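Water bottle lessons under way at Woltuvthorpe robot workshop

Teaching a robot to tidy a table takes a great deal of patience, and the team at the Woltuvthorpe workshop seems to have plenty of it. Since March they have been steering a two-armed machine by hand through the same sort of small job, again and again, and saving every go as an example for a learning system to study.

The project is called Turunen, and its aim is wonderfully simple to state: show the arms enough good attempts at picking things up and they should start to manage by themselves. So far 153 attempts have been kept.

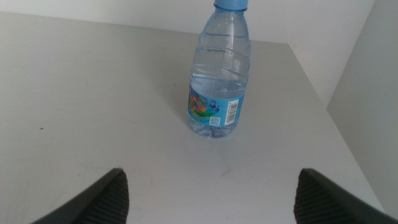
A bottle of water on the white table, seen between the open gripper fingers.

Clear plastic is a tricky thing to learn from, says Branislav Brabec, who runs the sessions. It bends the light and lets the table show through, so the same bottle can look quite different from one spot to the next. "That's exactly why we like it," he says. "If the system copes with this, I'll be over the moon."

The bottle gets a new spot between attempts -- sometimes well away from the arms, sometimes close in -- so that the system can't simply learn one movement by heart.
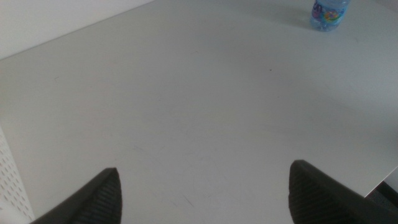

Does a clumsy attempt get thrown away?
Most are kept, with a note of what went wrong, and only those where the recording itself failed are deleted.

Marek Bartoš, one of the two operators, reckons his steering has improved as much as anything else. His first attempts were jerky and full of second thoughts, and a system that copies people will copy that too! He now practises for 17 minutes before any recording begins, and the difference shows when the files are played back.
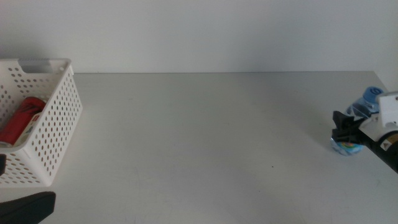
The right gripper at the bottle, with a red can in the white basket on the left.

Bartoš and his fellow operator Dušan Lukáč will carry on with more household items over the coming weeks. The target is 2074 attempts, after which the first training run can start and the arms get a try without anyone steering.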